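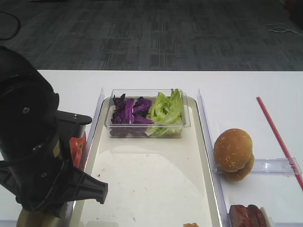 Notebook, January – anthocyanin indicator, batch 2

Restarting the red cabbage indicator work. Batch 1 went brown in the bottle before we finished the strips, so the notes on it are short and I'm not carrying the numbers over. Ghislain Lévesque still has the old strips in the drawer under the balance if anyone wants to compare.

Prep as follows. 50 g cabbage, outer leaves discarded, cut fine with the kitchen knife. Covered with 1000 mL deionized water in the big beaker, brought up to a low simmer, lid on, 20 minutes. Let it cool on the bench, then strained through the coarse cloth and again through filter paper. The second filtration is slow. Start it before lunch.

Extract came out deep violet, a little bluer than last time. I think our water is slightly basic. Checked it with the meter after recalibrating: 7.4, so yes. Next time boil the water first and let it cool covered.
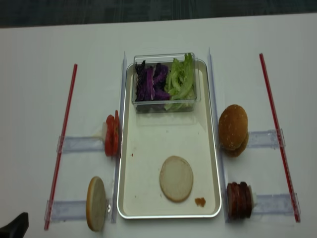

Shredded purple cabbage and torn green lettuce, side by side in the clear container.

Lettuce was suggested by Sabina Dvořáček as a blank, same prep as the cabbage. The lettuce extract is a weak yellow-green and does nothing useful between pH 4 and 9. Above that it goes a bit more yellow. Fine as a blank. Don't bother repeating it for every batch.

Test series, 5 mL extract in each tube, adjusted dropwise with dilute citric acid or washing soda:

pH 2 – bright red
pH 4 – pink, fades a little on standing
pH 6 – violet
pH 7 – blue-violet
pH 8 – blue
pH 10 – green
pH 12 – yellow-green, then yellow after ten minutes

The jump from 7 to 8 is hard to call by eye under the ceiling lights. Easier by the window. Ghislain called tube 5 "blue" and I called it "violet" and the meter said 7.6, so we were both sort of right. Use the white card behind the rack from now on.

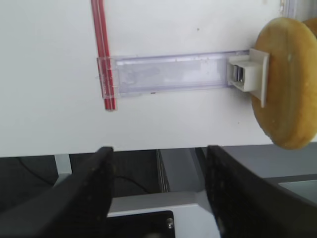 Strips: cut 16 from the Mikuš paper, soaked five minutes, hung on the line with the small clips. The Florkham paper is thicker and takes up more color but dries with a dark edge where the liquid collects at the bottom. Turning the strips over halfway through drying helped some. The Mikuš strips dried even and I'd stay with those.

Storage. Batch 1 was kept at room temperature in a clear bottle and that was a mistake. Batch 2 is split three ways:

A – fridge, brown glass
B – fridge, brown glass, with a splash of white vinegar
C – freezer, ice cube tray, then bagged

B is already red from the vinegar, so it needs to be brought back up before it's any good as an indicator. Sabina thinks the acid will make it keep longer. We'll look at all three again in two weeks. 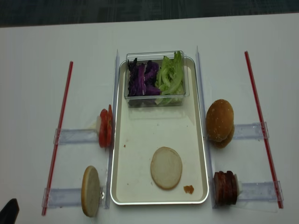
Tried a few household samples at the end of the afternoon. Baking soda solution gave blue-green. Lemon juice red, as expected. The Prekivis dish soap came out blue, and it foamed so much that I had to wait to read it. Tap water from the Jestthorpe building was the same blue-violet as the pH 7 tube.

To do:
Order more filter paper, the coarse grade
New pH 10 buffer, the open one has something floating in it
Label the freezer bag
Ask Ghislain where the second tube rack went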